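Why I Iron the Tablecloth

August 10, 2021

In my family the good tablecloth came out two times a year, and one of them was always in December. The rest of the time it slept in a drawer, folded in paper. I think now this was a mistake, and I would like to speak for the opposite habit: to own one printed cloth, to use it every day, and to iron it.

My friends find the last part strange. They say that a cloth will be wrinkled again after one dinner, so why lose the time? It takes me 9 minutes, and in these minutes I look at the pattern slowly, as I never do when there are plates on it.

I also believe the pattern matters more than the quality of the fabric. A plain white cloth makes guests nervous. Gray leaves and ferns with orange dots are more forgiving, because the eye has somewhere to go and does not search for the stain.
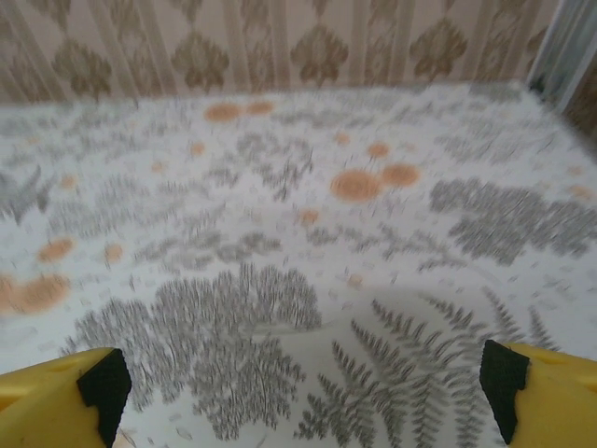

The small fold

I do not ask for perfection. My grandmother would not accept even one soft crease, and she sent us back to the ironing board until our arms hurt. I let a small fold stay. It shows that the cloth belongs to a house and not to a restaurant.

What I cannot accept is the advice, now very common, to buy only fabrics which need no care. In the Pallness shop near my office there are 35 kinds of wipeable covers, and the seller told me proudly that I would never have to think about my table again. But I want to think about it. I eat there, I write letters there, and I have my quarrels there too.

Of course, a person with small children and two jobs may disagree with me, and I will not argue. For the others, I suggest trying it for one month. Take the good cloth out of the drawer, and iron it on Sunday evening with the radio on.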